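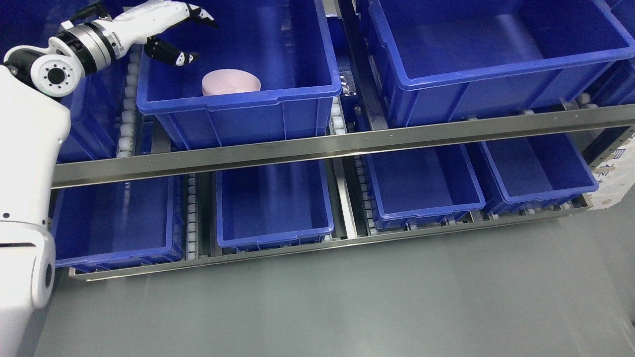
A pink bowl in one of the blue bins on the upper tier of the rack.

Yaryna Stetsiuk starts her shift at 6 in the morning, when the hall in Ludcombe is still quiet. She is responsible for the picking racks at Hekier, a company that sends tableware to small shops and cafés.

"People think that bowls are easy," she says. "But a bowl is the thing which comes back to us most often, with a small chip on the rim."

For this reason she asked last November for deeper bins and for tracks with rollers. Before, the crates stood on flat shelves and had to be pulled by hand. "On a full day we move 200 crates. After such a day you felt it in your shoulders until Sunday."

Her colleague Wumpini Quaye, who has worked there for 11 years, was not convinced in the beginning. He was afraid that the bins would roll too fast and knock against each other. "I said it to Yaryna very openly," he remembers. "We tried different slopes during two weeks. Now I like it, I must admit."

The color of the bins was also discussed. Stetsiuk wanted blue because pale dishes are easy to find in it. "White on gray, you look two times. Pink on blue, you see it immediately."

She would still like to change the labels, which fall off when the air is damp. Quaye has ordered 28 new holders for them, and they are waiting for the delivery.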